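Poncombe Tea Table Hire – Your Questions Answered

Last updated December 17, 2021

We get a lovely lot of messages through the website, and many of them ask the same few things, so we have gathered the answers together on one page. Please do have a read before you write to us – it may save you waiting for a reply, especially in the run-up to a bank holiday, when the phone hardly stops.

What is included in a table set?

The basic Poncombe set is meant for a small gathering at home or in a hall, and it covers serving rather than cooking. You get white plates, white serving trays, coloured bowls, a wooden cutting board and a mug tree, along with cloths. Bottle racks and bar tools such as muddlers are extras, and you tick them on the booking form. Tablecloths and chairs we don't do at all, I'm afraid, although the people at Lustodville Hall will lend you chairs if you are holding your party there.

Do you supply food as well?

We don't bake ourselves, but we can collect from Doležal, the bakery two doors down, and bring everything along with the crockery. Their ring-shaped breads and glazed doughnuts are the ones people ask for again and again, and a ring sits very nicely in the middle of a plate with a rim. Bakery orders need to be with us 3 days ahead. If you leave it later than that we will still ask for you, but we can't promise there will be any left.

How should I lay everything out?

However you like, of course, but we do get asked this more than anything else! My own habit is to put the plate on a tray first, then whatever is being eaten on the plate, so that crumbs and drips of glaze have somewhere to land and the whole lot can be carried off in one go. Fruit and the knife want to be by the cutting board, drinks want a spot of their own, and it is worth leaving more bare table than you think you need, as guests will always be looking for somewhere to put a cup down.
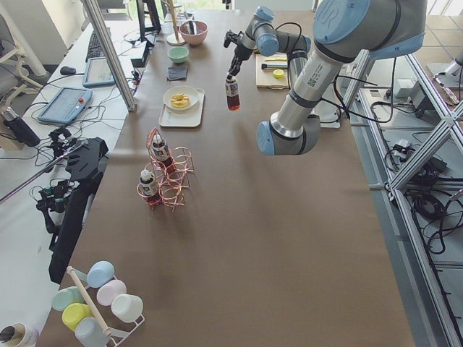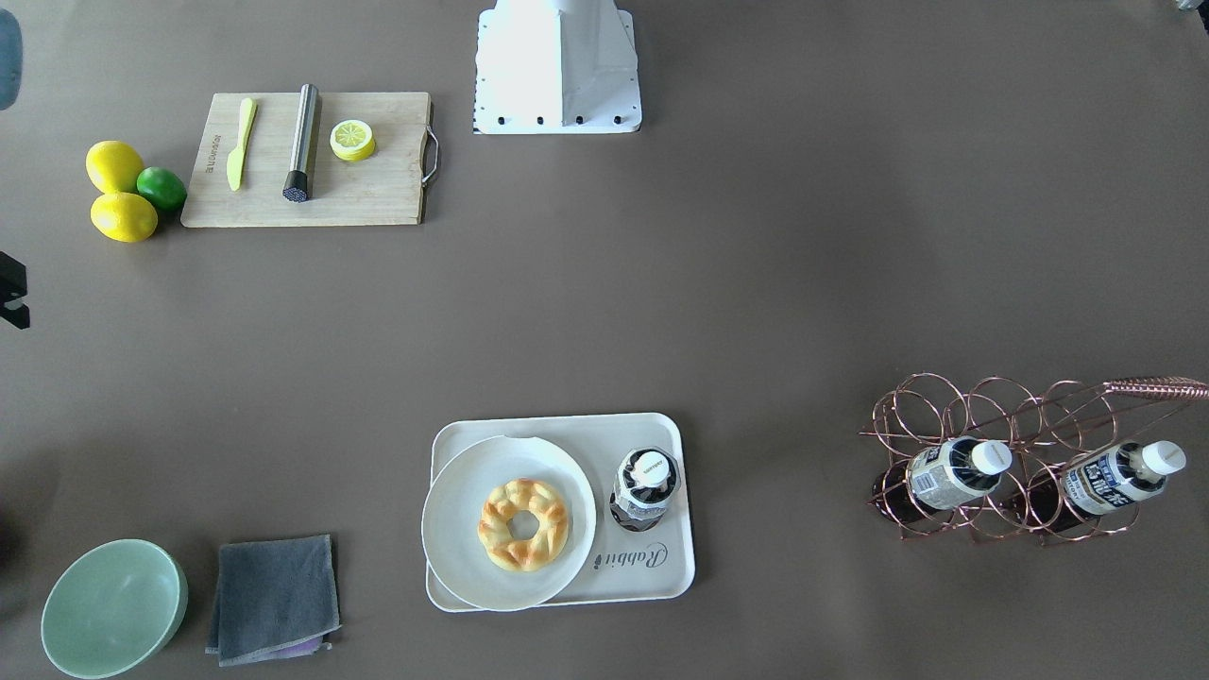
If you have a long table, try keeping the tall things (the mug tree, the bottle rack) away from the side people will be reaching across. Sleeves catch on them. On a round table they can go in the centre quite happily.

Will any bottle fit the wire rack?

Small ones will. The coils are made for little bottles of cordial or syrup, and a full-sized wine bottle will make the rack lean in a rather worrying way. If you are bringing your own drinks, pop one bottle in when the rack arrives and see how it sits before you fill the rest.

Can I cut lemons and limes on the board?

Yes, please do, that's what it is for. Just give it a rinse and a wipe soon afterwards and stand it on its edge to dry. Don't leave it soaking in the sink, and please keep it out of the dishwasher – we lost two boards that way last April.

Do I have to wash everything before you collect?

A scrape and a rinse is plenty. Plates and bowls go back in the Plodik crate, the tall grey one with the dividers, and the cloths can go in the bag just as they are, stains and all.

How much is the deposit?

The deposit is £62, and it goes back to you within 8 working days of collection. A chipped plate now and then is part of life and we won't charge you for one. For anything bigger, we will ring and talk it over first.

Can I collect the set myself?

You can, from the side door at 111 Mill Lane. Bring a car with a flat boot if you have one, as the crate doesn't care for being tipped.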